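Gripper comparison, interim report to the program office
March
Prepared by the Godlow bench team
2 comments | 9 shares

We promised a recommendation by the end of this period and we have most of one. The short version: keep the Restivero fingers, send back the Grullach hand, and please release the second half of the equipment money before the Lumbantobing controller loan runs out.

The comparison covered two grippers on the same arm. The Restivero is a plain two-finger parallel unit with slim, dark tips. The Grullach is the adaptive hand described so warmly in our original proposal, by people who had not yet had to mount one. Each gripper was given the same set of store goods to pick from a tabletop and place in a bin. We logged 184 attempts, split evenly. The Restivero completed 60 of its picks without help. The Grullach completed fewer, and took longer to think about each of them.

We should own up to the calendar. Mounting the Grullach used 9 working days, most of them spent on a cable that was correct in the drawing and wrong in every other respect. The supplier was polite throughout. The replacement cable arrived with a printed card wishing us success, and we have filed it with the invoices.

Item choice drew some comment at the last review, where it was suggested that we start with blocks. We did start with blocks. Both grippers are superb at blocks, and if the funder ever needs a large number of blocks moved a short distance we are ready today. The current set is closer to what a returns counter would see.
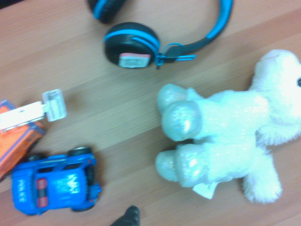

Soft goods remain the hard part. Plush gives way under the fingers, so the width reading tells us very little about whether we are holding a toy or a pinch of fur. The Restivero software counts both as a success until the lift, at which point it changes its mind. We now check the grip again partway up, which adds a short pause and has removed the most embarrassing class of log entry.

Headphones are second worst. A headband is easy to grab and almost impossible to grab in the middle, and the whole thing swings. Retail tags make it worse, and we have left them on where we found them, because a returns counter would. Toy cars and boxes gave us little trouble with either gripper, apart from one stretch when the arm took a strong interest in a hang tab and ignored the box attached to it.

The wrist camera deserves its own line in the next budget. Its picture is soft at close range and the color goes pale on bright objects, white plush above all. The planner copes. The people labeling grasp points cope less well and have said so in writing. A sharper lens is the cheapest fix on our list and we would like to try it before anyone says the word "retraining."

On the Lumbantobing controller: it works, it is quieter than our own, and its stop button is where a hand expects to find one. We have no complaints and find this unsettling.

Next period we plan to repeat the full set with the new lens, add clear packaging, and write up the Grullach results in a tone its maker can live with. Spending is on plan except for shipping, which includes the return crate. The crate is larger than the one the hand came in. We are looking into it.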